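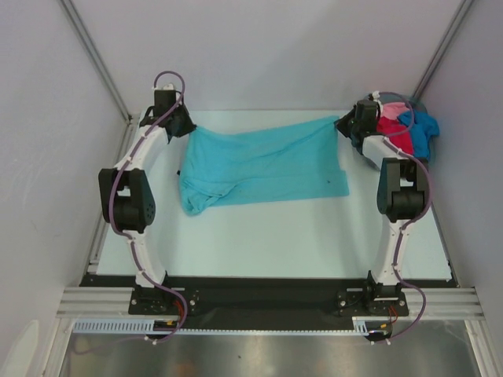 Bodstead Fold: two-arm cloth handling demonstrations

README for release 2

Bodstead Fold is a set of teleoperated demonstrations of two robot arms picking up, spreading and folding small pieces of clothing and other cloth on a tabletop. It was collected in the Lundodden workshop for training imitation policies. This file covers what is in the release, how it was recorded, how it is laid out on disk and what we know to be wrong with it.

If you used release 1, read the section on changes first. The action format is different and old loaders will read the new files without an error and give you bad numbers.

Contents

Total episodes: 343
Training split: 253
Held-out split: 90
Stretch and lay flat, all splits: 178
Remaining episodes: fold once, fold twice, pick from pile

Each episode is one attempt at one task, from the operator pressing the start pedal to the operator pressing it again. Attempts that failed are included. They carry success = 0 in the episode table, and you should filter on that field if you only want clean runs.

Workcell

Two arms are mounted along the operator side of a pale tabletop, one at each end of a common base strip. Each has a black gripper. The cell has light walls on three sides and an aluminum profile frame. The gripper cables run along the outside of the arms and are clipped to the links, with slack left near the wrist so that the last joint can turn. That slack moves during an episode and will cross in front of cloth in the camera views. We did not mask it.

The cameras are fixed. They were not moved between sessions, but one was re-seated in its bracket after a loose screw was found. Episodes recorded after that have calib_id = b in the episode table. The shift is small and most image-only policies will not notice it. Anything that projects gripper positions into the image should load the matching calibration file.

Tasks

stretch_flat: The cloth starts crumpled on the table. Both grippers take a top corner, lift, pull apart until the upper edge is straight, and lower the cloth to the table. Success means the upper edge is straight at the end. The lower part is allowed to be wrinkled.

fold_once: Starts from a flat or nearly flat cloth. One fold, away from the operator.

fold_twice: As fold_once, followed by a second fold from the side.

pick_from_pile: One named color is taken from the garments at the back of the table and put down in the open area. Success means only that garment was moved to the open area.

The garments waiting their turn stay on the table during the other tasks. We wanted policies that can work with unrelated cloth in view, so please do not crop the back corner out and then report results as if it were the full setting.
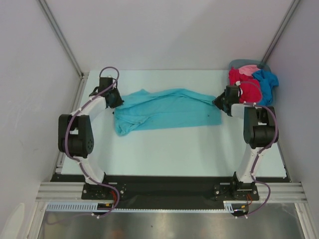

Corner grasps are where most of the failed stretch_flat attempts went wrong. The usual case is a gripper closing on two layers instead of one, so that the cloth comes up doubled on that side. Operators were told to let go and try again once. If the second grasp was also bad they ended the episode and marked it failed. The regrasp stays in the recording, and the field n_regrasp says whether there was one.

Pulling too hard is the other one. There is no force sensor at the wrist, so tension has to be judged by eye, and a few episodes end with the cloth slipping out of one gripper. These are tagged slip in the notes column.

Collection

Operators drove the arms with a pair of leader arms of matching shape. Every operator did a practice block before recording, and practice episodes are not in the release. Starting positions for the cloth were set by hand: pick it up, drop it, leave it as it falls. For fold_once and fold_twice the cloth was laid out by hand instead.

Sessions were kept to the morning where possible. The Wednesday session ran late and was recorded under ceiling light only. Those episodes look a little darker and have light = low in the table.

Files

episodes.csv: one row per episode, with task, split, success, calib_id, light, n_regrasp and notes
data/: one folder per episode, with joint positions, gripper openings, actions and camera video
calib/: a and b calibration files
tools/: the Wurau loader and a small viewer

Joint angles are in radians. Gripper opening runs from 0 (closed) to 1 (open). The left arm always comes first in every array. Left and right are as seen from the operator side, which is also the side the base strip is on.

To check a download, run the viewer on any stretch_flat episode and watch both gripper traces against the video. They should close within a few steps of each other. If one trace is flat, the arrays have probably been read in the old order.

Changes since release 1

Actions are now absolute joint targets. In release 1 they were differences from the last step.
Array order changed to left arm first.
Failed episodes added.
The held-out split was redrawn and results on the old split cannot be compared.

Known problems

Video and joint data can be off by one video step at the start of an episode. The loader trims this. If you write your own, drop the first step.

Small marks on the cloth are real and are not image noise. A policy could learn to use one to tell which way round the cloth is. We have not tested how much this matters.

The range of cloth is narrow. The garments are mostly plain colors, light and small, and nothing in the set has buttons or zippers. Do not expect a policy trained only on this to handle a jacket.

Success labels were given by the operator at the end of each attempt. A second person checked the held-out split only.

Use

Free for research and teaching. If you publish results, name the release number and say whether failed episodes were used in training. Errors in the table can be reported through the Aryee issue tracker; include the episode folder name and the time in the video.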